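What an Open Day Should Measure

Vendors in warehouse automation like to publish cycle times. At the Tedanow open day in October the number on the wall was 178 picks per hour, and most visitors wrote it down. I think it was the least useful figure available that afternoon.

The picking cell was competent. A fixed arm moved sealed cartons from an infeed to a pallet and did so without a stop while I watched. Cartons of that kind have six flat faces and known dimensions. Suction works on them, and it has worked on them for years. A buyer who already runs a Swanepoel line would have learned very little.

The more interesting work was in the office next door, where the Tratico project collects training demonstrations for handling open packaging. An operator holds a gripper by hand and performs the task directly, with a camera on the tool. The recorded motion is used later to train a policy for an arm. Each task gets 400 demonstrations before anyone trains on it, and the full set stands at around 3,000. Staff were doing this at ordinary desks while visitors walked past to the coffee.

An open box is a poor object from a control standpoint. The walls bow, the flaps hinge in both directions, and the stiffness along an edge depends on where the last crease was made. Contact with a side panel moves the whole box unless something resists it. The two fingers have yellow tips, and much of the task comes down to where those tips meet the cardboard and at what angle.

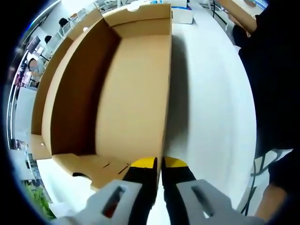
Lindach's reply, when I put this argument to the visitors' table, was that a demonstration count is no better than a pick rate, and that a plant manager can at least put a pick rate into a spreadsheet. Four hundred recordings of a person succeeding say nothing about how an arm will fail.

I accept the second half of that. Hand-held collection has a real gap: the operator corrects by feel, and the camera does not record feel. A policy trained on such data may reproduce the path and miss the force. Tedanow should have shown failure rates on boxes outside the training set, with the box types listed, and it did not.

The pick rate still answers a question that was settled before the doors opened. Cardboard that bends is where labor hours go on a packing line, and a visitor can judge progress there only by seeing the raw procedure, including the slow parts. Next year I would give the picking cell 2 minutes of the tour and move the chairs into the office.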